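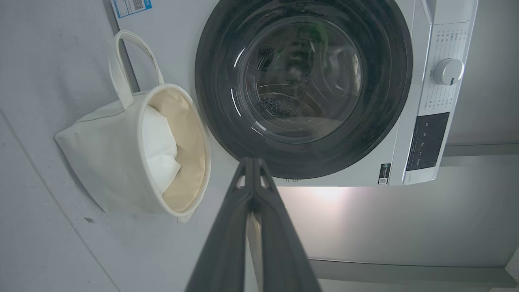

3.2. Le disque comme objet de retour

Les quatorze entretiens que nous avons menés auprès d'habitués des soirées soul du Blackwood ramènent tous, à un moment ou à un autre, à la même question, celle du support. On y parle volontiers du premier album des Hetetti, et avec quelle tendresse ! Wanda Whitlock, qui en a signé les arrangements de cuivres, nous a longuement raconté les séances au studio Jellby, où le groupe jouait ensemble dans une seule pièce — voix comprise — comme le faisaient les formations qu'il admirait.

Le tirage initial, limité à 200 exemplaires par le label Runudmont, a nourri chez ces auditeurs un attachement que nous n'attendions pas si vif. Six d'entre eux possèdent le disque sans avoir de platine chez eux, et le prêtent, l'apportent aux soirées, le font tourner de main en main.

Figure 3. Lave-linge à chargement frontal, porte à hublot sombre.

Nous reviendrons en section 4 sur la place de la danse, que plusieurs de nos interlocuteurs jugent inséparable de l'écoute, et sur les réserves qu'ils expriment à l'égard des rééditions.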